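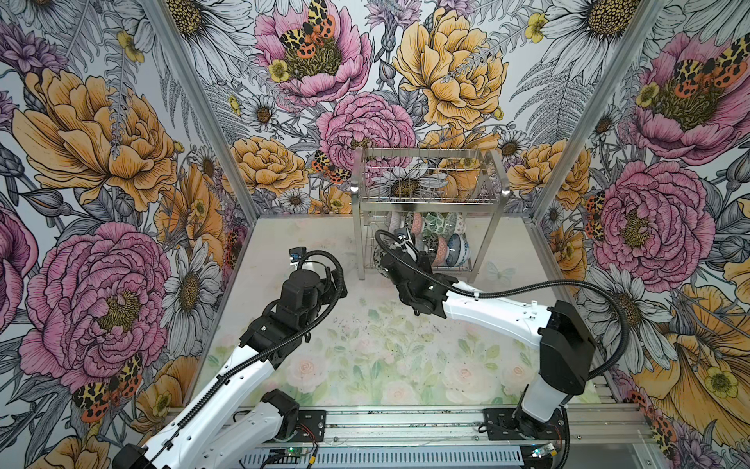
DISH CORNER – SAFETY AND CONDITION CHECK
Site: Skunwood, ground floor, bay 128
Job sheet: 292
Date: 8 Feb 2022
Checked by: Ermelinda Cardoso
Last full check: July
4 min read

Marks used: OK / FIX / WATCH / N/A. Comments are mine, written on the go, sorry about the shorthand. Anything marked FIX gets a line at the bottom.

1. RACK

1.1 Stands level, all feet down – OK
Pushed each corner in turn. No rocking. Feet sit on the mat, would still like to see it checked on a bare floor one day.

1.2 Frame straight, no bent legs – OK
Sighted down the posts. Fine.

1.3 Corner fittings tight – WATCH
Back left one turned a little under finger pressure. Nipped it up by hand. If it's moved again by next check it needs a proper tighten, maybe thread tape. Don't overdo it, the last rack at Dullirach got stripped that way.

1.4 Wire ends smooth, no burrs – OK
Ran a tea towel along every rod, top basket and bottom. No snags. Do this with a cloth please and not your bare thumb (ask me how I know).

1.5 Rust or pitting – OK
None at the welds. One brownish speck underneath came off with a bit of bicarb.

1.6 Upper basket sitting properly – OK
Drops in and stays. Nothing kept up there and I'd leave it like that for ceramics. Cups or plastics only if we ever need the room. Heavy stuff stays low.

1.7 Divider spacing suits the crockery – WATCH
Lower tier is slotted for plates, we use it for bowls. The smaller ones stand alright. The big white one with the black flowers doesn't really fit, it leans at the front and takes up two peoples worth of space. See 2.5.

2. BOWLS

2.1 Rims free of chips – FIX
One green leaf bowl has a nick on the rim. You feel it before you see it. Taken out for replacement.

2.2 Cracks, tap test – OK
Tapped each with a knuckle. All ring. No dull ones.

2.3 Glaze crazing – WATCH
Fine lines inside the pink rimmed one. Ok for dry things, I wouldn't put soup in it. Put a dot of tape on the base.

2.4 Pattern wearing off – OK
Mixed set anyway, pinks, greens, blue and white. No flaking on the food side.

2.5 Stacked or stood safely – WATCH
On edge in the rack is fine as long as each one has its own gap. Bowls leaning on other bowls is how we lose them. Overflow goes on the mat in front, right way up, in a row, back from the edge.

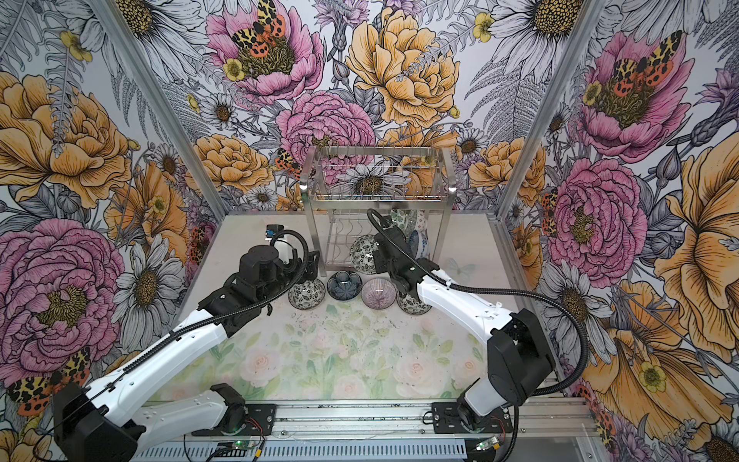 Item 2.5 – row of bowls on the floor in front of the rack, others leaning upright in and beside the lower tier.

2.6 Replacements match sizes – N/A
Grønli order hasn't come. When it does, try one in the divider before unwrapping the lot.

3. MAT AND FLOOR

3.1 Mat flat, no curled corners – OK
Front right corner used to lift. Weighted it overnight with the cookbooks and it's behaving.

3.2 Mat doesn't slide – WATCH
Slid 20 mm when I gave it a good shove with the heel of my hand. Wants a non-slip layer underneath. Not urgent, rack is heavy enough to hold the back half.

3.3 Mat cleanable – OK
Wipes down. The roses hide crumbs very well, so wipe it even when it looks clean.

3.4 Water sitting under rack – OK
Lifted the rack and checked with paper towel. Came up dry. If you wash up in bulk, do lift it and look, drips collect round the feet.

4. WALLS

4.1 Paper stuck down at edges and corners – FIX
Left hand panel, bottom edge, about to go. Small bubble low down near the big pink peony. Needs paste and a roller. Someone had a go with sticky tape there before and it took the print off when I peeled it.

4.2 Mould or staining – OK
None found. The dark bits by the rack are moths. I mean printed moths, part of the pattern. Somebody reported them in July as mould spots and I got down on my knees with a torch for it.

4.3 Splash marks behind rack – OK
Wiped with a barely damp cloth. No spray cleaner on the paper!! The colour lifts. If it gets worse we could think about a clear panel, but it would be a shame to put one over the flowers.

4.4 Corner posts secure – OK
Back two pushed and pulled, no play. Bolts marked with paint pen so we can tell if they shift.

5. GENERAL USE

5.1 Clear space in front – OK
80 cm on the tape. Keep bags and boxes out of it.

5.2 Light good enough to see a chip – OK
Did the rim check in the morning with the overheads on. Take the bowl to the window if unsure.

5.3 Broken crockery bin – FIX
Lid missing. There's a spare at Irnoden, in the cupboard with the brooms. Shards go in paper first then the bin, never straight in the bag.

5.4 Dustpan and gloves within reach – OK
Gloves are a large. Could do with a medium pair aswell.

5.5 Rack rules displayed – WATCH
Old sheet still says stack bowls in the top basket. Crossed it out in biro. Needs reprinting.

FIX LIST

2.1 chipped green bowl – out of use, replace from Grønli order
4.1 left panel bottom edge – paste, roller, leave overnight before putting anything back near it
5.3 bin lid – whoever is next at Irnoden

TO WATCH

1.3 corner fitting
1.7 big white bowl, find it another home (shelf?)
2.3 crazed bowl, dry use only
2.5 spacing – remind people
3.2 mat underlay
5.5 new sheet

Extra comments: general state good, better than last time. Most of what I found is wear and people being in a rush at the rack. Didn't get to the shelf above the sink or the drawer runners, ran out of time, will do them on a seperate sheet.

Signed: E. Cardoso
Copy to: Dullirach folder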